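Trondano Skolta Wood Soap

Skolta is a mild liquid soap for oiled and waxed wood. It cleans floors, cabinet fronts and tabletops and leaves no film – no rinsing needed. 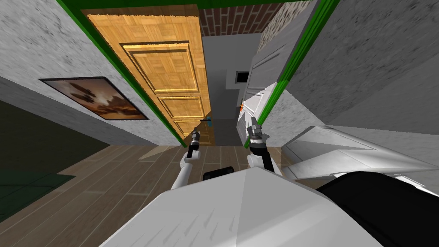 Wooden plank floor, hallway

Mix 2 capfuls into a bucket of warm water. Wring the mop out well and work along the grain.

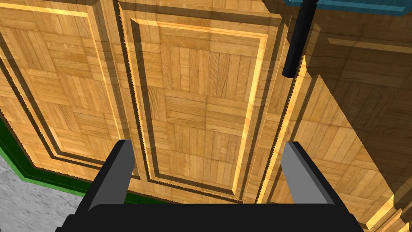 For stubborn marks, use a soft cloth and double the dose, then wipe again with clean water. Do not use on raw wood or cork.

The 52 oz bottle has a new cap that pours more slowly than the old one.

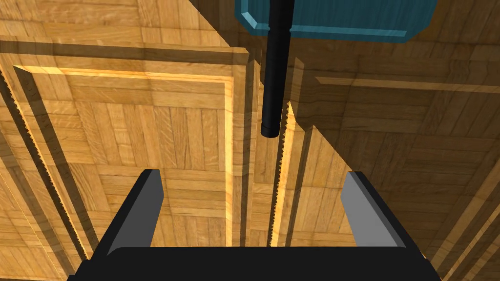

Brigitta Bachmann writes that she went back to Skolta after trying Tazi, which left her kitchen floor streaky, and that she would like a refill pouch.

Refill pouches ship in October. Orders for the 27 oz size are filled from current stock. 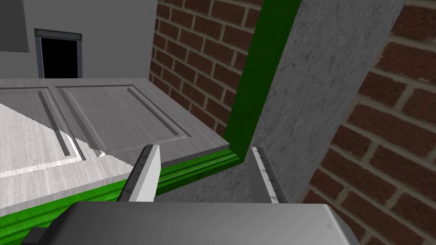 Storage

Keep above freezing. Use within three years of opening.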